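Frequently asked questions

Hello, and welcome to the Grurnencombe Steamed Bun Club. We get a lot of the same questions by email, and rather than leave people waiting for a reply (we are slow, sorry) we've gathered them up on one page. It's a long page, so do put the kettle on.

Joining and coming along

Do I need to know how to cook?
Not at all. Plenty of people come to us having never made a dough of any sort, and they go home with a bag of buns like everyone else. If you can stir and you don't mind flour on your sleeves, you'll be fine.

Where do you meet?
At the Zitley Rooms in Grurnencombe, in the kitchen on the ground floor. The main door sticks in wet weather, so give it a proper shove before you decide we aren't there. Coming from Vinby, take the lower road, as the top one is slow behind the school buses.

How much does it cost?
A session is £30, which covers all your flour, fillings and the use of the kitchen. If you'd rather bring your own filling, you're very welcome to, though the price stays the same. Please pay when you book.

Can I bring my children?
Yes, from age eight upwards, with a grown-up beside them. They tend to be very good at the pleating, and a little too generous with the filling.

I have an allergy. Is it safe for me?
Please write to us before you book. We use wheat flour at every session, it gets into the air and onto every surface, and we can't offer a wheat-free table. We can leave out sesame, soya or nuts if we know in time.

Making the dough

Which flour should I buy?
Plain white flour from any supermarket will do nicely. Strong bread flour makes a chewier bun, which some people love – I'm not one of them, but do try it once and see what you think.

How long should the dough rest?
We give it 40 minutes in a warmish spot under a damp tea towel. In January our kitchen is bitterly cold and it wants a good deal longer, so go by the look of the dough and let the clock be a rough guide. It should be puffy and feel light when you pick it up.

Why is my dough so sticky?
Flours vary in how much water they take, and so do the ways people fill a measuring cup. Weigh everything if you can. If it's still sticking after a good long knead, dust the worktop lightly and carry on. Try not to tip in a great handful at once, however tempting it is!

Can I make the dough the night before?
You can. Use a little less yeast, cover the bowl well and keep it in the fridge. Let it come back to room temperature before you shape it, or it will fight you all the way.

Steaming

Do I need a bamboo steamer?
No, though they're lovely things and they soak up some of the drips. A metal basket over simmering water works well, and so does an electric steamer. With metal, wrap the lid in a clean tea towel so the drips don't land on your buns, and tie the corners up well away from the heat.

How much room should I leave between the buns?
More than you think. They swell in the steam, and two that touch will tear when you part them. In a small basket I'd cook just a couple at a time and be patient about it.
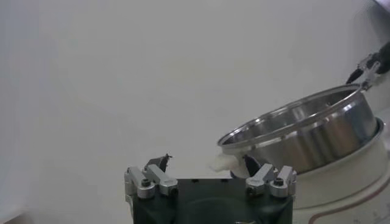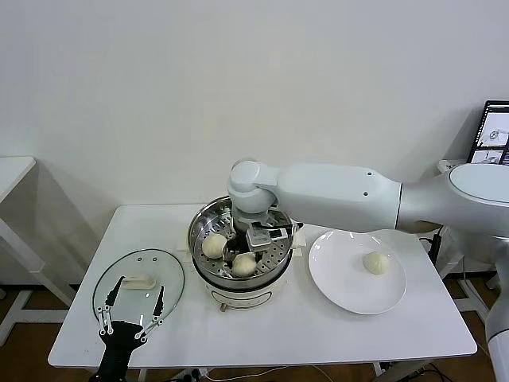
Why did my buns collapse when I took the lid off?
This is the question we're asked most, and it's a heartbreaking thing when it happens. Usually they've rested too long before steaming, or the water was boiling very hard. Turn the heat off, leave the lid slightly open for a few minutes, and only then lift it away.

How do I stop them sticking to the basket?
Little squares of baking paper, one under each bun. Cabbage leaves work too and smell rather nice.

Keeping and reheating

Can I freeze them?
Yes, once they've been cooked and cooled completely. Freeze them spread out on a tray first, then bag them up. Steam them straight from frozen until they're hot right through to the middle.

Can I use the microwave?
You can, with a piece of damp kitchen paper over the top, and in short bursts. They go leathery as they cool, so eat them straight away.

Anything else

Do you sell your buns?
Only at the Aasen winter fair, where we had a stall for the first time this winter and sold nearly 640 of them. We were all quite overcome, and very tired.

Can I have the recipe for the sweet bean filling?
It's on the recipes page, along with the mushroom one. The pork one is still being argued over.

Page last updated 01/01/2018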